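From: Anum Jadoon
To: clitthorpe-residents list
Date: May 2023
Subject: Re: Repainting the strata common room, which white?

Hi all,

Replying to the list so the Abbasi Street owners see it too. The quoted part is at the bottom with my answers here, as a few of them run together.

On the quote first. The $545 from Holeck was for the walls only, two coats, low sheen. It did not include the ceiling or the skirting boards. I rang them to check and they will do the ceiling for another $349 if it is done on the same visit. They won't hold that price past the end of the financial year. I didn't ask about the doors and I don't think we need to, they were done in December when the locks were replaced.

On doing it ourselves. We can, and I am happy to put in a Saturday, but the back wall has old enamel on it under the acrylic. You can tell by rubbing a bit with metho on a rag down where it has chipped beside the sink. The acrylic comes off and the enamel stays put. Whoever paints it needs to sand it properly and use a bonding primer or we will be peeling it off in strips again in two years. That is what went wrong last time. Pranutden Hardware have the primer in 4 litre tins and one tin will do that wall.

If we go DIY then please, no one start on the sanding until we know what is under the enamel. The block is old enough for lead. The test kits are cheap and Pranutden have those too. I would sooner pay Holeck than have eight of us in there with orbital sanders guessing.

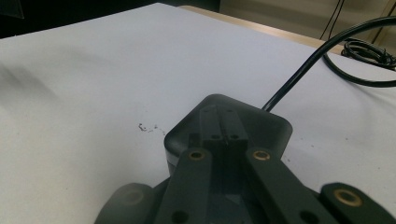
As for the colour, I would leave out the cool whites. That room faces south and gets no direct sun for most of the year, so anything with a blue or grey base goes flat by three in the afternoon. My own flat has the same aspect and I had it in a cool white for six years. I changed it to a warm white with a bit of yellow oxide in it and have had no complaints from anyone living there, meaning me. If you want to try some, paint the sample on a piece of card at least A3 size, two coats, and move it around the room during the day. Don't paint patches straight on the wall. They show through afterwards, and you end up judging the new colour against the old one.

Sheen matters more than people think. Low sheen wipes down better than flat but it shows every roller lap if the light comes along the wall, and in there it does, from the side window. Flat on the ceiling, low sheen on the walls, semi-gloss on the skirting. I know Flat 16 asked for washable matt. It's a decent product but it costs a fair bit more per tin and I can't see the need outside of the sink area.

The lighting should be sorted before the colour is picked. Two of the tubes are daylight and the rest are warm, and any sample will look like two different paints depending where you stand. Replacing the lot with the same LED tube comes to $66 and I can do that without an electrician as they are the direct swap kind with the dummy starter. I'd like an OK from the list before I buy them.

Last thing, the picture hooks. If you have something hanging in there please take it home before the painting starts, whichever way we go. Anything left on the wall will go in the storeroom behind the bikes. Leave the hooks in if you want them back in the same spot, otherwise pull them and I'll fill the holes when I do the cracks over the door.

Can people reply with yes or no to Holeck, and yes or no to the tubes. Colour can wait.

Anum
Flat 9, Clitthorpe Court

On Wednesday the convenor wrote:
> Hello everyone,
>
> We have had one quote back for the common room,
> from Holeck, for $545. Does anyone know if this
> covers the ceiling as well? It looks low to me.
>
> Several owners have asked if we could do the work
> ourselves and put the money towards the garden
> beds. I have no objection if enough people turn up.
>
> There is also the question of colour. So far we
> have had votes for a cool white, a warm white, and
> one for pale green. Flat 16 would like the washable
> matt if it is available in the colour we settle on.
>
> Could anyone with painting experience please
> comment before the next meeting.
>
> Thanks

--
To unsubscribe, send a blank message with "unsubscribe" in the subject line.
Please trim quoted text when replying.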